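Prona workshop notebook, folding project
Last updated: 17/10/2024

Carrying on from the bottom of the previous page, where I ran out of room and patience at much the same moment. We left off with the left arm dropping its end of the fabric whenever both arms lifted together, and Satish Sundaram convinced it was a timing fault in our script. I'm happy to write that he was right (and I have told him so, twice, as he asked me to). The left arm was being sent its lift command before the grip had finished closing. A short wait fixed the worst of it. I have saved the old version under its own name in case anyone wants to compare the two.

So, on to T-shirts at last! We spent January with nothing but square cloths, which behave beautifully and taught us a good deal, but a square cloth has no sleeves and no collar and looks the same whichever way you turn it. The red shirt with the white sleeves has become our favourite, mostly for the stripy bands, which make it easy for those of us watching to say which bit has gone astray. We lay it sideways with the collar to the left, and both grippers take it along the lower edge, one near the sleeve and the other near the hem. 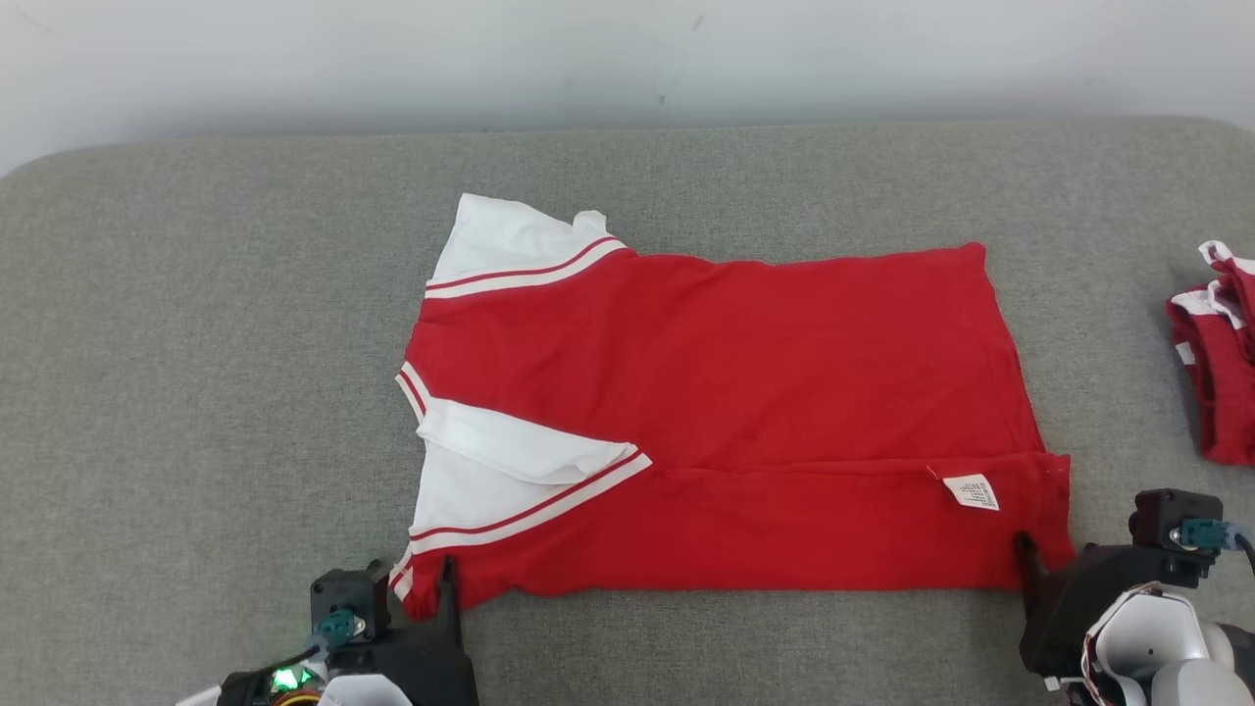
Keerthana Acharya wondered whether we were making life hard for ourselves by starting with the long side, and said she would sooner see the sleeves tucked in first, the way her grandmother folds, and then the body brought over in one go. I do like the idea, and I've promised her a fair trial of it before we settle on anything. My one worry is that a tucked sleeve springs back out as soon as the arm lets go, but that is a guess until we've tried it.

Other bits, before I forget them. The log for the long-side fold stands at 742 attempts, of which the last 41 were made with the new wait in place, so please don't lump them together when you draw the graphs. Manikandan Hegde is writing the part of the Wernis entry that explains how we score a fold, and would be very glad of comments in pencil. We are allowed up to 2 minutes a shirt on the day, so there's no call to go faster than we do now.

Next time: sleeves first, Keerthana's way, same shirt, same starting position. Jayanthi has the key to the cupboard.

Recent entries
Square cloths: what we kept and what we threw out
Grip closing times, left and right
Notes from the Jotlow visit

Contact: Candela Iglesias, Prona student robotics club | © Prona 2024 | Back to top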